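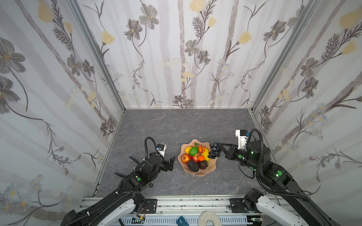 Ticket 328: fruit bowl task, rule on when an episode counts

Opened by Demetrio Salcedo, station Pikton

Hi all, I went through 300 episodes from January and 23 of them got bounced by review, nearly all over the grapes. Some of us end the recording while the right gripper still has the bunch in the air, and some wait until it's let go. The guideline just says "item placed," so fair enough!

What I tried: reread the Mollia checklist (no help), then asked Quan, where they wait for the gripper to open and the arm to back off.

Proposed wording: "Stop only when the item is released and both arms are clear of the bowl." Also, the idle arm stays open and holds still, please (I'm guilty of fidgeting with the left one).

Status: wording in the draft, waiting on an OK from Rinus before we start the next 2,000.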